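Leave the Wide Pavement Alone
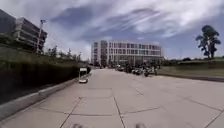 Sirnham Walking Club – Opinion
December 22, 2019

The city wants to put something on the pavement in front of the curved building at Skondunville. The first plan was planters. The second was planters and a kiosk. The third, which went up on the notice board last month, has planters, a kiosk and a row of fixed tables with an awning. I think all three should be dropped, and the concrete should stay the way it is.

I have walked this route since I moved to Sirnham 14 years ago. You come along with the hedge on your left, the curb running beside it, and the building getting bigger ahead of you. The slabs are large and the joints between them are thin. It is plain concrete with a few dark patches and scuffs. No one would put it on a postcard. But it is one of the few places in this part of town where five people can walk side by side and talk without one of them stepping into the road.

The case for the plan was made at the July meeting by Gumaro Esquivel, who drew it up. He said the pavement was "dead space" and that people cross it without stopping. I agree that they cross it. Crossing is what a pavement is for. On Xaba Street the sidewalk was improved the same way, with benches on one side and sign posts on the other, and now two strollers can't pass each other without some negotiation. My sister pushes a wheelchair along there twice a week and she has started taking the long way.

Surface matters too. I have bad knees and I notice what I walk on. The brick outside the Irik arcade looks good and is miserable to use, as the bricks lift at the corners. A smooth slab with a narrow joint is easy on a cane, a wheel or a bad foot. The third plan would take up part of the concrete and put down brick "to mark the seating area." That would be a step backward for anyone who has trouble with steps.

Then there are the motorcycles. They line up at the far end, close to the building, scooters and bigger bikes together, and a lot of the letters in favor of the plan are really letters about them. Wenceslao Quintero, who has led our Sunday walks for years, calls the row an eyesore and would like it gone by spring. I see it differently. The people who ride those bikes work nearby, many of them on shifts, and they need to leave them somewhere. If the city thinks they are in the wrong place, it should paint bays for them and say so. Planters won't make the bikes go away. They will go to the next open spot, and I suspect that will be the grass.

I will give the other side its due. The concrete is bright on a clear day and there is no shade out in the middle. An older person walking to the building may want to sit down on the way. So put in a bench or two, against the hedge, behind the line of the curb if there is room. The hedge is thick and tall and would give a person something to lean toward on a windy day. That would cost very little next to the kiosk, and it would take nothing away from the width.

I would also ask for the hedge to be left at its present height. The plan shows it cut down to the waist "to open up views." The view from there is of traffic.

What bothers me most is the idea behind all this, that an open piece of ground is a job somebody forgot to finish. We have plenty of finished places. The plaza by the station has 23 separate objects on it, by the city's own list, and on a busy morning people shuffle through it in single file. When our club meets we need somewhere to stand in a group, wait for the late ones and retie our boots – and we do it here, as we have for as long as I have been a member. Kids learn to ride bikes on this stretch in the evenings for the same reason. There is nothing to hit.

Written comments on the plan are being taken at the front desk of the Skondunville library until the end of the month. The form asks for the plan number, which is 1233. It has a small box for remarks, but you can attach a second sheet, and I did.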